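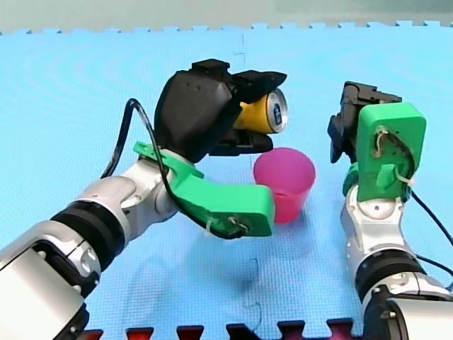 Wito Early Learning is looking for a part-time assistant educator for the toddler room at our Rees centre, starting in November. The room takes children from 15 months to three years and runs on a mix of indoor and outdoor play, with meals and rest time in between. Much of the day is spent at floor level, on foam mats like the light blue one, and you can expect to pick up a pink plastic cup or something like it many times before lunch. You will need to be comfortable kneeling, sitting on the floor and getting up again.

The position is 24 hours a week over four days, with shifts falling between 7.30 am and 4 pm. It is permanent part-time after a three-month probation period. Pay is under the award, at the level that matches your qualification and experience.

What you will do

Help with arrivals, and pass on messages from families to the room leader
Set up and pack away activities, indoors and in the yard
Serve morning tea and lunch and sit with the children while they eat
Change nappies and help with toilet training
Settle children for their rest and do the sleep checks
Write short notes on each child's day
Wipe down tables, mats and toys at the end of each session

You will work with a room leader and one other educator. Planning is done by the room leader, but we expect everyone in the room to bring ideas to the fortnightly meeting. The meeting is paid and takes 2 hours.

What you need

A Certificate III in early childhood education, or current enrolment in one
A working with children check
Current first aid, including asthma and anaphylaxis
Clear spoken and written English

Experience with children under three is useful but we will train the right person. A second language is welcome - many of our families speak another language at home. If you are still studying, tell us your timetable and we will try to work the roster around it.

Getting here

The centre is at 359 Jultow Road, Rees. The 568 bus stops outside the gate, and staff parking is at the rear. There is a bike rack beside the kitchen door.

How to apply

Apply through Workon using job number 13. Attach a resume of no more than two pages and a short letter telling us which days you can work. Please include two referees, at least one of them a supervisor from paid work or a placement.

Interviews will be held at the centre in the late afternoon. If you are shortlisted we will also ask you to spend a paid morning in the room. Applications close once the position is filled.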